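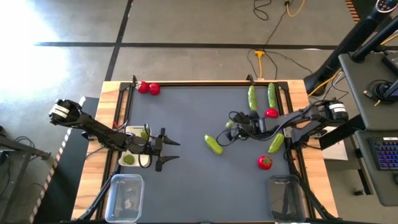
Pepinos y tomates: ¿juntos o separados, y a qué temperatura?

Categoría: Conservación de alimentos – Hortalizas
Publicada en noviembre de 2023
Estado: abierta – 3 respuestas

Pregunta

Compro cada semana pepinos y tomates para ensalada, casi siempre cuatro de cada, y los dejo sueltos sobre la mesa de trabajo hasta que los guardo. Los pepinos se ablandan por un extremo al tercer o cuarto día y a veces amarillean. Los tomates aguantan más, pero si los meto en la nevera quedan harinosos y sin olor.

Datos por si sirven: cocina interior, 21 grados de día y 18 de noche. Nevera Demov de dos puertas, cajón inferior con corredera de humedad, termostato en la posición 3. Un termómetro dejado una noche en el cajón marcó 4 grados. Los pepinos son de los cortos, sin plastificar. Los lavo al llegar y los seco con papel.

Dudas concretas:

– ¿Es cierto que el tomate estropea al pepino si están en la misma superficie, o tienen que estar en un recipiente cerrado para que pase?
– ¿Hay una temperatura que valga para los dos?
– ¿Conviene lavarlos al llegar o antes de cortar?

He leído de todo y cada página dice una cosa.

Respuesta 1 (marcada como útil por quien pregunta)

Son dos problemas distintos y conviene separarlos.

Etileno. El tomate es un fruto climatérico y desprende etileno mientras madura. El pepino produce muy poco pero es sensible a él: pierde clorofila, amarillea y se ablanda. El efecto depende de la concentración y del tiempo de exposición. En una mesa abierta y ventilada el gas se diluye, y tenerlos cerca unas horas no cambia nada apreciable. En una bolsa cerrada, un cajón lleno o un recipiente con tapa sí se acumula. Los tomates muy maduros, los plátanos y las manzanas son los peores compañeros.

Frío. Los dos son de origen subtropical y sufren daño por frío. En el pepino empieza por debajo de 10 grados: zonas hundidas, aspecto aguado y pudrición rápida al sacarlo. En el tomate se nota en la textura y en el aroma, sobre todo si entró sin madurar del todo. Con el cajón a 4 grados está usted por debajo para ambos.

No hay una posición de nevera doméstica que sirva para los dos sin compromiso. Lo que hago yo:

Tomates: fuera, en una sola capa, con el pedúnculo hacia abajo y sin sol directo. Si están en su punto y no se van a comer en dos días, a la nevera, y se sacan una hora antes de servir.

Pepinos: en la zona menos fría de la nevera, normalmente el estante superior o la puerta (compruébelo con el termómetro, cambia según el modelo), envueltos en papel de cocina y dentro de una bolsa sin cerrar. Cinco días sin problema. En una despensa a 12 grados durarían más, pero casi nadie la tiene.

Lavado: antes de cortar. La humedad que queda en el extremo del pepino favorece el moho y por ahí suele empezar. Si prefiere lavar al llegar, séquelos bien y déjelos al aire unos 40 minutos antes de envolverlos.

Respuesta 2

Yo los meto todos juntos en el cajón y listo. Duran una semana. A lo mejor es la variedad que compras.

Comentario a la respuesta 2: una semana a 4 grados puede ser, pero mire la piel al día siguiente de sacarlos. El daño por frío aparece a menudo cuando vuelven a temperatura ambiente – si se comen recién sacados no se llega a ver.

Respuesta 3

Añado dos cosas a la primera, que es correcta.

La corredera del cajón regula la salida de aire, no la temperatura. Cerrada sube la humedad y retiene también el etileno. Para pepino solo, cerrada. Si hay tomate dentro, abierta.

Tengo una caja Simia con filtro de carbón para el cajón. No he notado diferencia con los pepinos, aunque tampoco he hecho una prueba en condiciones: tres pepinos dentro y tres fuera, una vez. Los recambios cuestan dinero y no los volvería a comprar.

Si un pepino ya está blando por la punta, se corta esa parte con margen y el resto se usa el mismo día. Si está viscoso o huele agrio, se tira entero.

Comentario de quien pregunta: he pasado los pepinos al estante de arriba, que marca 8 grados. Los tomates se quedan fuera. Lo de la corredera lo tenía al revés.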